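Gollstead shop swaps tinsel for twigs

Homeware shop Siltari has put its spring range out early in Gollstead — and the Christmas stock is down to one sad shelf by the till. Doors open 10am, closed for lunch as usual.

Big change this year is wreaths. Plain willow hoops, 30cm and 56cm, sold bare so you can dress them yourself. Ribbon extra. The shop says bare hoops outsold the ready-made ones all through December, so it has orderd more.

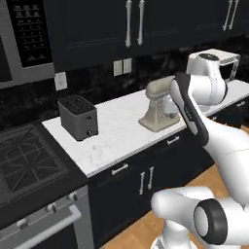

Also in: linen table runners from Heler, in oatmeal and a sort of mossy green. Washable at 30. Paper garlands, flat-packed. Candle holders from Kanaujia are due later in Febuary, delayed at the supplier's end. No price on those yet.

Anyone with old baubles can bring them in. Clean ones only, no broken glass please. They go to the primary school's craft cupboard and you get £2 off a hoop — one per household.

Wreath workshop is back too. Five places left on the morning session, the afternoon one is full but there's a waiting list. Bring secateurs and an apron. Foliage is provided, mostly ivy and eucalyptus, and you take home what you make. 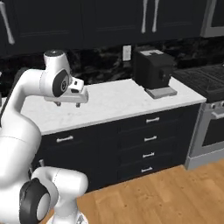 White marble worktop with a robotic arm above it.

Book at the till or by phone. Leftover Christmas lights are half price until the end of the month, no returns. Parking is behind the shop, first two hours free.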